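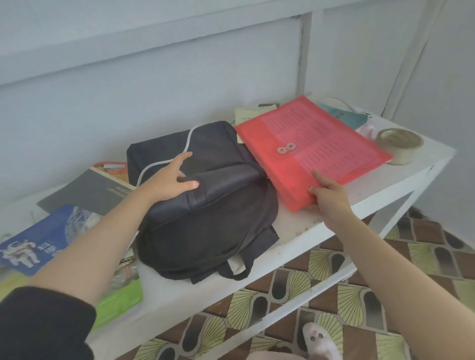
Bon, je me lance dans un petit fil (petit, enfin, vous me connaissez) sur le projet qui occupe notre club de robotique depuis décembre, parce que plusieurs d'entre vous m'ont demandé des nouvelles et que je réponds toujours en messages privés, à moitié, à minuit.

Le projet s'appelle Zesta. L'idée de départ vient de Hortensia Arancibia, qui encadre les étudiants avec moi : apprendre à un robot à ranger des affaires de cours. Un sac, des livres, une pochette de papiers. Des choses que n'importe qui déplace en pensant au dîner, et qui rendent une machine complètement folle.

On a commencé par les cubes, comme tout le monde. Un cube, c'est gentil, ça ne s'affaisse pas. Ensuite on est passés au sac à dos et là, mes amis, trois semaines de silence dans la salle. Un sac n'a pas de forme ! Il en a une quand on le pose, une autre quand on le tire, et les bretelles partent où elles veulent.

Du coup on filme nos propres gestes, vus à hauteur de tête, les deux mains bien dans le champ. Une main à plat sur le sac, l'autre qui tient la pochette rouge par le bord. Je n'avais jamais regardé mes étudiants ranger quoi que ce soit avec autant d'attention, et je peux vous dire que chacun a sa méthode.

La pochette, parlons-en. Plastique translucide, fermeture à ficelle avec deux boutons ronds transparents, et on devine les lignes imprimées à travers. Pour nous, c'est joli. Pour le logiciel, c'est un cauchemar : il hésite entre la pochette et les feuilles qui sont dedans. Nest Gwilliam a passé un temps fou à réannoter ces passages à la main, avec une patience que je lui envie beaucoup.

Les livres en éventail à gauche, c'est l'exercice suivant. Celui à la couverture bleue, avec l'astronaute blanc et les gros caractères chinois, dépasse un peu du bord de l'étagère, et c'est exactement le genre de cas que nous voulons : est-ce qu'on le repousse d'abord, est-ce qu'on le prend par le coin ? Les étudiants en ont débattu pendant toute une pause (j'ai fini leurs biscuits, tant pis pour eux).

Pour ceux qui aiment les chiffres : nous visons 500 séquences, nous en avons 181 de propres, et 61 attendent encore une relecture. C'est moins que prévu. Mais les premières, on les avait gardées par affection, il a fallu en jeter pas mal et personne n'a boudé très longtemps.

Côté calendrier, on présente Zesta à la rencontre interclubs de Pollton, en mai 2026. La salle peut accueillir jusqu'à 3 000 visiteurs, ce que j'ai eu la mauvaise idée de dire à voix haute devant l'équipe. Depuis, Hortensia fait répéter la démonstration à tout le monde, moi compris.

Si vous avez chez vous des pochettes à ficelle, des sacs souples ou des livres un peu fatigués dont vous ne faites rien, on prend ! Plus c'est varié, mieux c'est pour l'apprentissage. Écrivez-moi ici, je passe les chercher à vélo si ce n'est pas trop loin.

La prochaine fois, je vous raconte les câbles. On n'a encore rien réussi avec les câbles.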